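Matubbar wool wash, 300 ml: tested on jumpers and blankets
Reviewed by Sabina Talukder

Most of us have ruined a jumper at some point. Mine was a grey lambswool cardigan that went in with the towels one January and came out fit for a toddler. Since then I have washed all my wool by hand, and I have tried a fair number of liquids. Matubbar is the latest. It is a no-rinse wash, meaning you soak, squeeze and hang up without running a second sink of water.

The bottle holds 300 ml and the label says one capful per sink. I got 14 washes out of mine, using a little extra for anything thick. It costs more per wash than Ponia, my usual brand, but you save on water and on time at the sink.
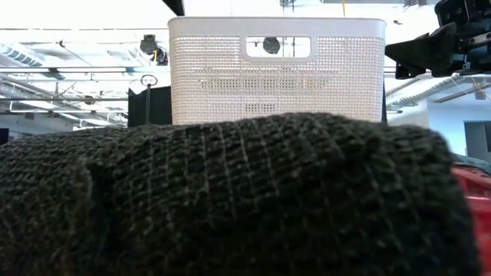 Chunky knits need a longer soak than fine ones.

I left heavy items in for the full 10 minutes, as the label suggests, then turned them once and gave them another five. Water was cool from the tap. The liquid hardly foams, and you may be tempted to add more. Don't, as too much leaves the wool feeling tacky when it dries. I did this with a scarf and had to soak it again in plain water.

For moving wet wool about, use something with solid sides and a smooth rim. I used to carry jumpers to the drying rack over my arm, and the sleeves stretched every time. A plastic basket holds the weight properly, and if you put a towel in the bottom it won't drip all the way down the hall.

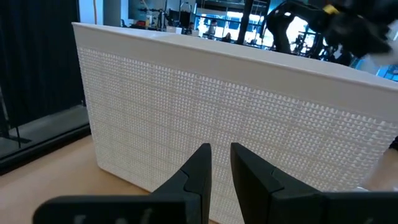
Smell, softness and stains

There are two versions, unscented and cedar. I bought the unscented. Rizwan Wanigasekara tried the cedar on a pair of walking socks and found it strong on the first day and gone by the third. Neither version softened wool as much as Ponia does, but jumpers kept their shape well and I saw no felting on anything.

Stains are the weak point. A tea mark on a cream pullover faded a bit and no more. For that you will still want a separate stain remover, dabbed on and left before the soak.
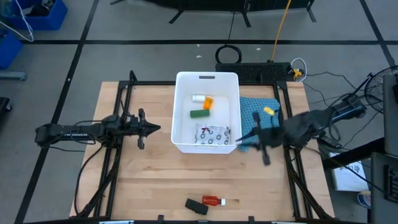

Tarkesier Knitting Club – Reviews and Tips

The cap is awkward. It has no measuring line, and with wet hands it is easy to drop. A bottle of this price ought to have a better one. The bottle itself is sturdy and did not leak when stored on its side.

I would buy it again for jumpers I wear every week. For blankets I will stick with Ponia and put up with the rinsing. Iresha Thambiah is testing it on alpaca and her notes will be added to this page.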